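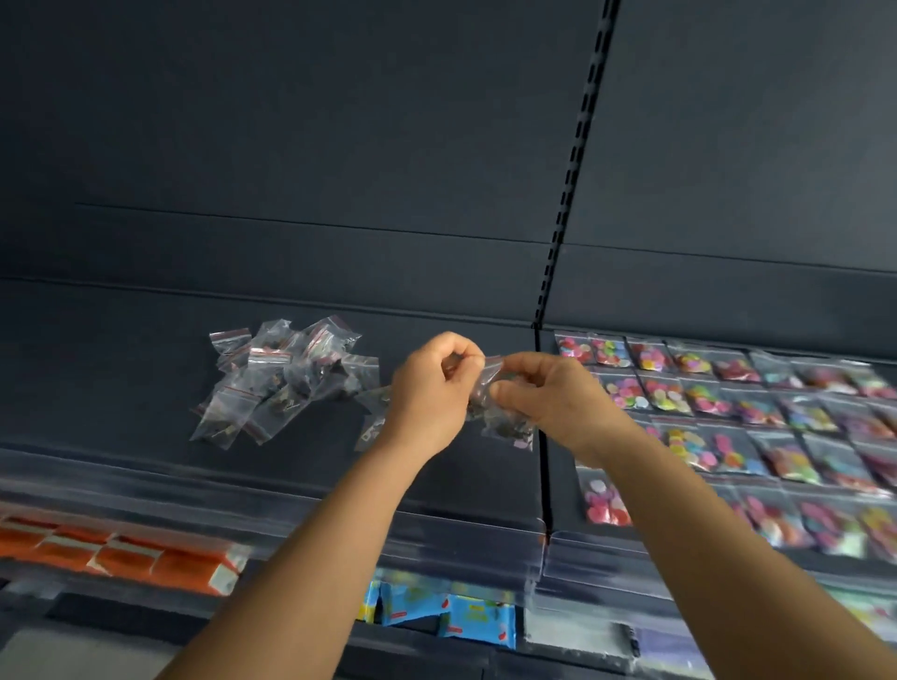 Home | News | Shop | Stockists | Contact

KASURA OWNS UP: 687 JIGSAWS, ALL MISSING A PIECE, NOW LOOKING FOR HOMES

March 5, 2021

Second-hand games seller Kasura will next week put on sale the largest collection of incomplete jigsaws it has ever been foolish enough to store. There are 687 of them. Each has been put together, checked and found wanting, and each will be sold with a label saying exactly how wanting it is.

The sale, which goes by the name of The Gap Year, is the work of founder Jarrah Henare, who spent most of the past twelve months at a trestle table and would like some of it back.

"We used to throw them out," said Henare. "Someone would hand over a lovely old harbour scene, we'd do the whole thing over two evenings, and there would be a hole in the middle of the lighthouse. Into the recycling it went. Then last spring everybody in the country wanted a jigsaw at once and we had none to sell them, apart from a back room full of ones we'd decided weren't good enough. I began to feel we'd been a bit snooty."

Kasura has sold used board games, card games and puzzles since 2009, first from a market stall and then from a shop unit beside a tyre fitter. Its usual rule is that nothing goes out unless it is complete. That rule still stands for everything outside the sale, and customers who have come to rely on it may breathe out.

How it works

Puzzles in The Gap Year are sorted by how much is missing. Those lacking a single piece are called Nearlies and cost £3. Those lacking two or three are called Sorrys and cost £2. Anything worse is a Landscape With Holes, and can be had for £1 or for a decent biscuit if you are collecting in person.

Each box carries a card showing where the missing piece should be. Henare was in two minds about this, having found that half of the people asked wanted to know straight away and the other half regarded it as a spoiler. The card is therefore folded and taped shut. What happens after that is between the buyer and their conscience.

Most of the stock is the standard 1,000 pieces, with a run of smaller puzzles for children and a handful of very large ones for people with a spare dining table and an understanding family. Subjects lean heavily towards steam trains, thatched cottages and kittens in things. There is one puzzle of a plate of baked beans. It has been returned twice.

The matter of the spare parts

Alongside the sale, Kasura is opening its spares drawer to the public for the first time. Over the years the shop has built up a stock of dice, counters, pawns, tiles, sand timers and stray jigsaw pieces, and these can now be asked for by post. Send a note saying which game you have and what it lacks, with a stamped addressed envelope, and the shop will have a rummage. There is no charge for a single part. Requests for a full set of everything will be treated as an attempt to get a free game, and answered in that spirit.

So far 156 requests have come in from regular customers who were told early. The most wanted item is a small green die from Koltau, a mountain-climbing game that sold well in the eighties and was plainly designed by somebody with no carpets. Close behind is the rule book for Ultus, a game of revenge among rival cloth merchants. Kasura has read the rule book for Ultus and can confirm that having it does not help much.

Owners of Donati, the opera-house card game, are asked to check the back of the box before writing in. The missing tenor is often stuck under the flap.

"People do get upset over a lost piece," said Henare. "I had a man on the phone for forty minutes over a pawn. His sister had swallowed it when they were children, he was still cross, and she is a magistrate now. I found him a pawn - wrong shade of blue, but he took it."

Donations

Kasura is still taking in used games and puzzles, complete or otherwise, though collections by van remain on hold until restrictions ease. Parcels can be sent to the shop in the meantime. Please tape the boxes shut. Please do not tape them with parcel tape directly on to the picture. If you know a piece is missing, say so on a slip of paper, and nobody will think less of you.

The shop cannot accept anything with a battery compartment that has been left to its own devices since the nineties.

The Gap Year opens online on Tuesday at 9am and will run until everything has gone or Henare needs the table. Whatever is left will come back in November, at the same prices and with, it is hoped, the same number of pieces.

Notes for editors

Jarrah Henare is available for interview by phone most afternoons, and can talk at length on edge pieces, sky, and why doing the sky first is a sign of trouble at home. Photographs of selected puzzles, holes included, can be supplied on request through the press page of the Kasura website.

Share this story | 3 comments

We use cookies to remember what is in your basket. Accept | Manage settings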